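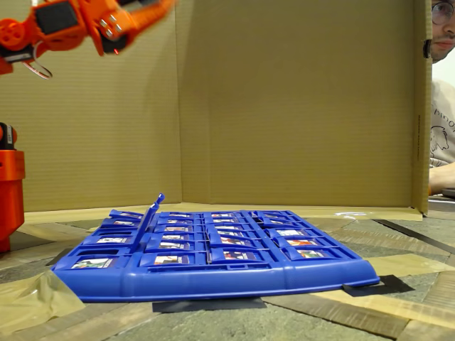 How long does it take to get the guessing-game demo ready for visitors?

Allow 84 minutes from opening the case to the first round with a guest. A crew that has done it before will be faster, but the teaching pass in Section 8.3 doesn't like being hurried.

Print this page | E-mail this page

Section 8: Running the guessing game at an open day

This section covers the tabletop guessing game, in which a visitor and the Trulo arm share a board of hinged picture cards and the arm flips cards down as they are ruled out. It is our favorite demo by a long way. Everybody knows the game or picks it up in a minute, the moves are small enough to follow from close up, and the click of a card going down gets a cheer from kids (and from plenty of grown-ups, as we found at the Cillberg open day in March!). You should already have finished the arm set-up in Section 5 and the joint check in Section 6.

8.1 Choosing the spot

1. Pick a firm, level patch of floor. A low table also works if it doesn't rock when someone leans on it.
2. Set the arm's base to one side of the board, so visitors can see the cards past it.
3. Stand two cardboard panels behind the board to make a corner. Plain brown cardboard is fine. It gives the camera a quiet background and keeps feet and bags out of the picture.
4. Leave 10 feet of clear walkway on the visitor side. People will bunch up, especially once the arm starts moving.

Note: Avoid a place where sun or a ceiling light falls straight on the cards. Glossy cards can wash out to white, and a name you can read perfectly well from your chair may be gone from where the camera sits. Walk around the board and look from several angles before you tape anything.

8.2 Fixing the board

1. Place the board where the gripper can reach the far row without stretching out fully. Move the arm by hand, power off, to check.
2. Mark the board's position with short pieces of black tape at its edges and corners. The marks let you put the board back in the same place when it gets bumped, and it will get bumped.
3. Tape down the arm's cables wherever somebody might step.
4. Fold every card holder up and down by hand. If one feels stiff, work it a few times before you go on.
5. Seat each card fully in its holder. Any that stick up will catch the gripper.

CAUTION: Keep hands off the board while the arm is powered. When a card needs straightening, press Pause, wait for the arm to stop, and then reach in.

8.3 Teaching the moves

This part is the most fun, so try to share it. At the Beltow library we started letting early visitors watch, and they asked better questions than we'd had all day.

1. Stand all the cards up.
2. Choose Teach from the main menu and select Flip Down.
3. Guide the gripper to just behind the top edge of a card in the front row. Press Save.
4. Push the card gently forward until it drops, then press Save again.
5. Lift the gripper well clear of the board and press Save a third time. Skip this lift and the arm may sweep across the neighboring cards on its way home.
6. Repeat for one card in each of the other rows. The software fills in the rest of each row from your board measurements.
7. Run the slow test. Watch the far corners closely; they are where a small error in the board's position shows up first. 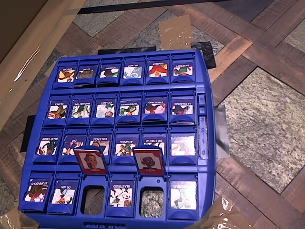 Once the slow test is clean, leave the holders however the arm left them and try a reset by hand before you do anything else. You want to learn now, with the room still quiet, whether standing the cards back up shifts the board off its marks. If it does, add more tape on the visitor side and run the slow test again.

Note: An empty holder is no problem. Mark it as Skip on the board map and the arm will pass over it. This is handy when a card gets lost, or when you want a shorter game for a younger group.

8.4 Playing a round

1. Ask the visitor to choose a secret card and tell the helper on the far side of the board, out of the arm's way.
2. Read the arm's question aloud from the screen. Big voice, please, the people at the back want to play too!
3. Enter the visitor's reply. The arm begins flipping after a short pause.
4. Let the arm finish and return home before the next question.
5. When the arm makes its guess, announce it and let the visitor say whether it got there.

We suggest groups of 5 or fewer at the front. A round with a talkative group can run long, and that's fine. If there is a line behind them, switch on Quick Game in the settings, which starts with part of the board already marked as down.

CAUTION: Small children like to follow the gripper with a finger. Seat an adult beside them, and keep one helper at the Pause button whenever the arm is moving. That helper should have no other job.

8.5 When something goes wrong

Arm misses a card: Pause, check the board against its tape marks, slide it back, and resume. Don't reteach until you've tried this.

Arm knocks down two at once: The gripper is coming in too low or too far across. Raise the first saved point a little for that row.

Camera can't read a card: Change the angle of the nearest lamp or move the backdrop panel to shade it. You can also type the card's name in by hand.

Arm stops partway with a red message: Power off, support the arm with your hand, and go to Section 9.

Missed cards are part of the show, by the way. The Melnychuk school group talked more about the one card that refused to fall than about every card that went down, and two classes wrote to ask how we fixed it (more tape).

Last updated: 2023-08-12

Print | E-mail

Related sections
Section 5: Setting up the Trulo arm
Section 6: Joint check
Section 9: Stopping and restarting safely
Packing list for open days
Notes from the Cillberg open day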